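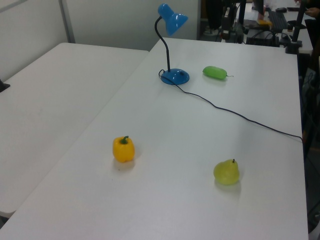 Call for participants: working group on good practice for shared tabletop manipulation cells

Posted 2023-07-05 by Domingo Ocampo

Search this site Enter keywords Go

Covau is looking for participants to help draft and test a code of practice for tabletop manipulation work in shared rooms. The code will cover benches where an arm and people work within reach of the same surface, and where the objects handled are small everyday items such as toy vegetables, fruit and desk lamps. The current draft, Zulidside 2, runs to 79 clauses. Many of them were written for factory cells and do not fit a room with desks in it.

Scope of the work

Participants will review clauses in four areas:

- Table layout, including spacing between objects and treatment of seams where two tables meet.
- Routing of mains leads on and over the work surface. A lead that crosses the table is at present allowed under clause 31 if it stays outside the planned path of the arm. Several sites have asked for a stricter wording.
- Position of keyboards, mice and other operator equipment relative to the reach of the arm.
- Access by people who are not running the trial -- walking routes, standing positions and who may call a stop.

Review is done on paper first, then at the bench. Clirnora has supplied 388 incident and near-miss notes from its own sites, with names removed. Each participant will be given a share of these to sort against the draft clauses, and will mark any note that no clause covers. Notes on pinch points and on dropped objects are sorted separately.

Who should apply

We need people who set up, run or inspect such cells as part of their normal work. Technicians and operators are as welcome as engineers. You should have at least one year of hands-on experience and be able to read a risk assessment critically. Knowledge of a particular make of arm is not required. People who write standards full time may apply, but no more than two places will go to them.

Time and payment

The work takes roughly 432 minutes a month, most of it in your own time, plus two bench days at the Toprak building. Participants receive a fixed fee of £835 on delivery of their final comments. Travel within the UK is repaid at standard class. Bench days start in September.

How to apply

Send one page stating your present role, the kind of cell you work with, and one rule at your site that you would change -- with the wording you would put in its place. Applications without proposed wording will not be read. Mark them for the attention of Domingo Ocampo, Covau, and quote Zulidside 2. Employers must confirm in writing that comments may be published under the participant's name or a site code.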